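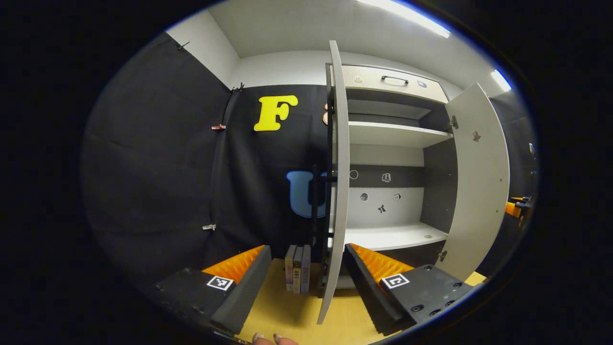

Orkness美容学院开放日参观记

2026年9月27日,我去参加了Orkness美容学院的开放日。我学中文已经好几年,平时写得不多,这次想认真写一篇,给也在考虑学美容美发的朋友做一个参考。如果有的词用得不太对,请多多原谅。

先说我为什么去。我现在在一家小店里做前台,店里有美甲和睫毛两个项目,我看得多了,自己也想学。我在网上比较过几所学校,Orkness的课程介绍写得最详细,可是照片和文字总是不能让人放心,所以我在网页上报了名。报名的时候要选一个方向:美发、皮肤护理、美甲。我选了美甲,不过到了以后发现三个方向都可以看,只是动手体验的部分要按照报名的方向来分组。

学校在Nanadthorpe,从火车站出来要坐公共汽车,在Bellamy街下车,再往回走一小段。导航把我带到了大楼的后门,后门是锁着的,我绕了一圈才找到入口。建议大家不要相信导航,下车以后看见药店就左转,入口在药店的旁边。我到的时候签到已经开始了,工作人员给每个人发一张贴纸,让我们写名字,再发一张当天的时间表。时间表是双面的,我一开始只看了正面,差一点错过下午的学费说明会。

上午先是一个介绍会。负责招生的老师讲话很快,有些地方我没有跟上,但是幻灯片上的字很清楚。她说美甲课程一共28周,前半部分主要是理论和假手练习,后半部分进入学生沙龙,给真正的客人做。理论包括指甲的结构、常见的指甲问题、消毒、产品的成分,还有一点点店铺经营。有人问可不可以跳过理论,她说不可以,因为考试有笔试。我觉得这个回答很好,我在店里见过有的人手艺不错,可是客人的指甲有真菌感染她看不出来,还继续往上面涂胶。

然后我们分组参观。第一站是美发教室。学生正在假人头上练习卷杠,老师站在旁边看,有时候拆掉一个让学生重新卷。我不太懂美发,只注意到他们分区分得非常整齐,每一片头发都梳得很顺。一位同组的参观者问练习一次要多长时间,学生说刚入学的时候一个头要卷一个上午,现在快多了。美发教室的味道比较重,有烫发药水的味道,对气味敏感的人最好先来闻一闻再决定。

第二站是皮肤护理。这里很安静,灯光也比较暗,我们被要求小声说话。老师示范了清洁和按摩的手法,强调手不能突然离开客人的脸,换手的时候一只手先放好,另一只手再拿开。我以前做过面部护理,从来没有注意过这件事,现在回想起来,舒服的和不舒服的差别可能就在这里。她还讲了毛巾的温度,要先在自己的手腕内侧试一下。

第三站才是美甲,也是我最想看的。教室比我想象的小,每张桌子有自己的台灯和吸尘器。粉尘问题我是特意问了的,因为我们店里的吸尘器声音很大,效果却不好。老师把磨甲机打开,在吸尘口上面磨了一会儿给我们看,声音确实不大。她说过滤网每天要清理,学生轮流做,不做的人会被扣平时分。

体验的内容是两个人一组,互相做一只手的基础护理和单色甲油。我把步骤记下来了,写得可能有点啰嗦。

先洗手,再用消毒液擦双方的手,客人的手和自己的手都要擦。
用棉片去掉旧的甲油。棉片要先在指甲上停一会儿,再往指尖的方向拉,来回擦会把颜色弄到皮肤上。
修形。锉条只往一个方向走,从两边到中间。我在家里一直是来回锉的,老师看了我一眼,我就知道错了。
软化甲周的死皮,轻轻推。老师不让我们剪,说初学者很容易剪到活的皮肤。
涂底油,再涂两层颜色,最后涂亮油。指甲的前边也要带一下,这样不容易掉。

我的搭档选了一个很深的酒红色,这对新手来说是比较难的颜色,涂出去一点点就很明显。我涂大拇指的时候手发抖,左边多出来一块,老师教我用小扁刷蘸一点洗甲水,沿着皮肤推一下,边缘就干净了。她给我涂的是裸粉色,涂得很好,几天以后还没有掉。我涂给她的能坚持多久,我没有办法知道。

中午学校提供三明治和茶,数量不太够,来得晚的人只拿到饼干。我建议自己带一点吃的。休息室里有几个在读的学生,可以随便聊天,我认为这是整个开放日最有用的部分。一个学生告诉我,最辛苦的不是技术,是长时间低着头,脖子和肩膀很疼,她现在每天下课都要做拉伸。另一个学生说,进学生沙龙的第一个星期她几乎没有睡好,害怕客人不满意,后来遇到一位常来的老太太,每次都只做透明色,也不着急,她才慢慢放松了。

下午可以参观学生沙龙。沙龙对外营业,价格比外面便宜不少,需要提前预约。客人进来以后先填一张表,写有没有过敏、有没有在吃药。做完以后老师来检查,检查通过才能结账。我看见一位学生被要求把无名指重新做,客人没有生气,继续看手机。我问前台,这样会不会让客人等太久,她说预约的时候就会告诉客人,时间要比普通的店长。

接着是产品展示。来的供应商只有一家,叫Dusutmont,带来了甲油胶、护手霜和一些工具。销售人员很热情,让我们每个人试一个颜色。我试了一款灰绿色,在色卡上很好看,在我的手上显得皮肤有点黄。护手霜的味道不错,不油。我没有买甲油胶,因为还没有学过怎么正确照灯,老师上午刚刚讲过,没有照透的胶容易引起过敏,我不想冒这个险。我买了一把推皮的小工具,开放日有折扣。

最后是学费说明会。美甲课程的学费是2110镑,包括一套工具,不包括考试费和制服。可以分5次付,不收利息,但是第一次要在开学以前付清。如果中途退学,工具不能退。这一点写在合同的后面,字比较小,我是因为一位家长提问才知道的,所以请大家一定要把合同看完。下一次开课的时间还没有最后定下来,负责招生的老师说名单确定以后会发邮件。我还问了母语不是英语的学生有没有帮助,她说笔试可以申请多一些时间,词汇表也可以提前给。我当场就要了一份词汇表,有好几页,里面的“甲母质”和“甲床”我以前总是弄混。

说一下我觉得不够好的地方。第一,指示牌太少,我两次走错楼层,有一次走进了正在上课的教室,很不好意思。第二,分组的人太多,老师示范的时候后面的人看不见,如果有一个大屏幕会好很多。第三,时间表上写的结束时间不准,说明会拖得很长,我错过了一班车,在站台上等了很久。带孩子来的人也要注意,有药水的教室不让小孩进去,只能有一个大人在外面陪着。

好的地方也很多。老师回答问题不回避,不知道的就说不知道,让我们写下邮箱,以后再回复。工具的消毒做得很认真,用过的和没用过的分开放,上面有标签。在读的学生看上去关系不错,互相借东西,互相提醒。我去过一次别的学校的开放日,那次老师一直站在学生旁边,学生什么都不敢讲,这次没有这种感觉。

我现在还没有决定报名。28周对我来说比较长,我要先跟店里商量,能不能把上班时间调到周末。学校在六月还会有一次开放日,如果到那时候我还没有想好,就再去一次,打算选皮肤护理的方向体验一下。

给想去的朋友几个小建议:手上不要提前做好甲油胶,不然体验的时候卸不掉,只能看别人做。穿袖子可以卷起来的衣服。想问的问题先写在纸上,我准备了一页,还是忘了问最重要的一个,就是毕业以后学校帮不帮忙找工作。我已经写邮件去问了,收到回复以后会补充在这篇文章的下面。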